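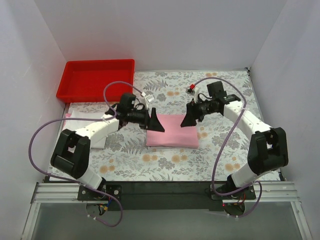
How often should you wash a tablecloth? After every messy meal, and every couple of weeks if it just sits there looking nice.

By the Grevwood Home desk
May

Linen is back. Cotton too. At Nakpan, the little fabric shop near the harbour, 16 colours on the shelf and most gone by noon. Prices start around $100, which hurts.

So look after it. Cold wash, half load. No bleach, ever. Hang it in the shade or the colour goes. Iron while its still damp, wrong side up. Red wine? Cold water, straight away. Dont rub.

Recent
Napkins worth keeping
2 ways to fix a torn hem
Firance: the mill that stayed open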